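Floltura

A plain-text catalog of houseplant care notes, one record per plant, free to copy and build on.

Status: active. Last big cleanup: June.

What this is

Floltura started as a folder of notes on my laptop and grew until it needed a real home. It now holds 1470 plant records, each with light, water, soil, and propagation notes written in everyday words. Common names come first and botanical names second, so you can search for "snake plant" and get where you want to go!

The notes came out of two growing groups, Dultudow and Skusano, whose members have been swapping cuttings and advice for years. One group gardens mostly in bright apartments, the other in a cold, gray climate with short winter days, and having both in one place is the best part of the whole thing. The same fern can get two very different watering notes, and both are kept.

What's in the folder

plants.csv: the main table, 1470 rows
notes.csv: 3626 free-text care notes, linked to plants by plant_id
pests.csv: 79 pests and common problems, with signs to look for
pugh.py: a small script that checks your edits before you send them (we call it Pugh)

Columns in plants.csv

plant_id: a short code that never changes, even if the name does
common_name: the name most people use
other_names: separated by semicolons
botanical_name: can be blank
light: one of 4 values (low, medium, bright, direct)
water: free text, such as "when the top inch of soil is dry"
propagation: division, stem cutting, leaf cutting, plantlets, seed
pet_note: what growers have reported, please check with a vet too

Getting started

Download the folder and open plants.csv in any spreadsheet program. That really is all you need for browsing. If you want to search the notes as well, join the two tables on plant_id.

To check your edits, run:

python pugh.py plants.csv

Pugh prints the row number of anything it doesn't like. It is picky about blank light values and stray commas, and it has saved me more times than I can say.

Known gaps

Cacti are thin on the ground, and orchids are worse. Watering notes lean toward plastic pots, so readers using clay should expect to water more often. Some older notes say "feed in season" without naming a season (I'm working through these, slowly). Duplicate common names are a mess, especially anything called "ivy."

Adding a plant

New records are so welcome! Copy an existing row, change what needs changing, and leave plant_id blank. Write the way you would talk to a neighbor. If you disagree with a note that's already there, add yours next to it and say what kind of light and heating you have.

License

Use it, print it, translate it, put it in a club newsletter. A mention of Floltura is nice but not required.
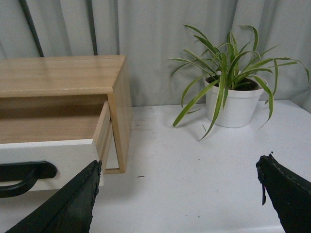
Spider plant in a white pot.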